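Keeping street dust out of a city apartment

Notes for older buildings on busy roads, based on a 438 square foot unit on Lambert Street, Clunitside. The unit has single-hung windows, radiator heat and one exhaust fan in the bathroom.

Find the leaks first

Close all windows and run the exhaust fan at its highest setting. Hold a strip of tissue paper along each window sash, the entry door and any pipe openings under the sink. The tissue bends inward where outside air enters. Mark these spots with painter's tape. In most units the largest leak is under the entry door, followed by the meeting rail of the window.

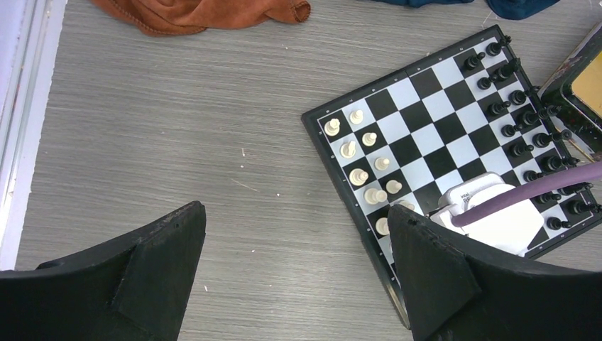 Does weatherstripping stop fine particles as well as visible dust?

It reduces them but does not stop them. Fine particles travel with the air, so the reduction depends on how much of the leakage is closed off. A filter is still needed for what gets through.

Use V-strip on the sides of the sash and closed-cell foam on the bottom. Open-cell foam lets some air pass and breaks down within a season or so. Clean the surface with rubbing alcohol and let it dry before pressing the strip down. Do not seal the intake of any fuel-burning appliance, and leave permanent vents open.

Choose when to air out

On Lambert Street the traffic peaks in the morning and again in the late afternoon. Early afternoon is usually the better time. Open the windows on the courtyard side only, wide, for a short period. A window left open an inch all day lets in more dust for less useful air exchange. Check the local air quality reading first. In December, cold still air can hold smoke and exhaust near the ground well past noon.
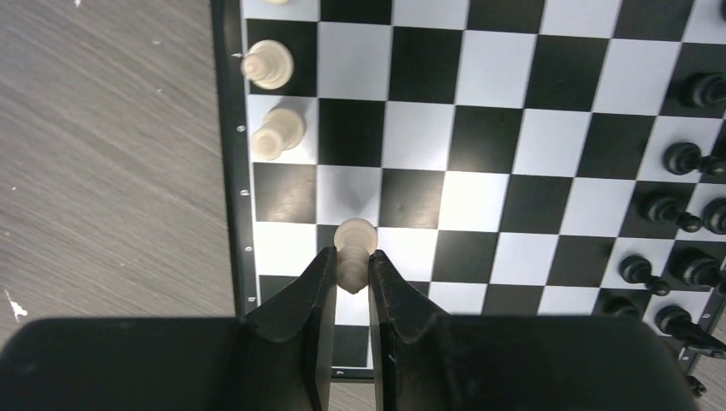 Where should a portable air cleaner go in a one-room apartment?

Place it between the street windows and the bed, with the intake clear of curtains and furniture. A corner behind a couch is the worst position. Size the unit by its clean air delivery rate for smoke, matched to the floor area and ceiling height.

Run it on a medium setting all day. Short bursts on high clear the air quickly, but the level climbs again once the unit is off. Vacuum the prefilter every 2 weeks – more often near a bus stop.

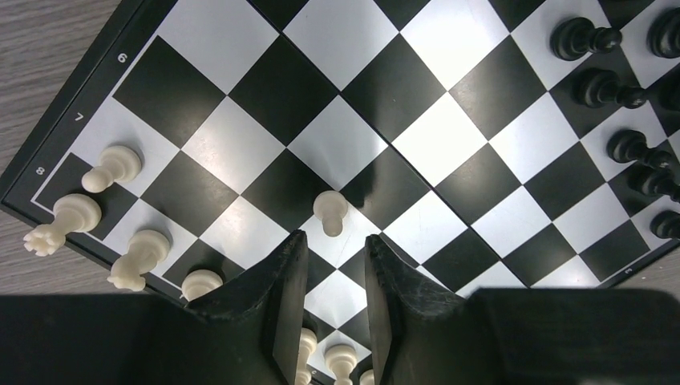 Dust damp, from the top down

A dry duster puts fine material back into the air. Use a microfiber cloth, wrung out hard, and fold it into 4 so that a clean face is always available. Start with the tops of door frames and finish with the baseboards. Rinse the cloth in a bucket and empty the bucket into the toilet, as the grit settles in sink traps.

Radiators need a long brush with a damp cloth laid underneath. Do this with the heat off and the fins cool. 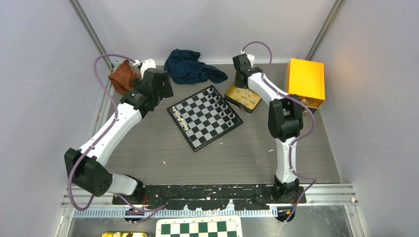 Vacuum after the surfaces are done. A sealed vacuum with a HEPA filter is preferable, and a bag is cleaner to empty than a bin. Keep indoor humidity at more than 40 percent if dust is staying airborne, but reduce it if water collects on the glass.

Window screens are washed last, outdoors or in the tub, with dish soap and a soft brush. Let them dry fully before refitting.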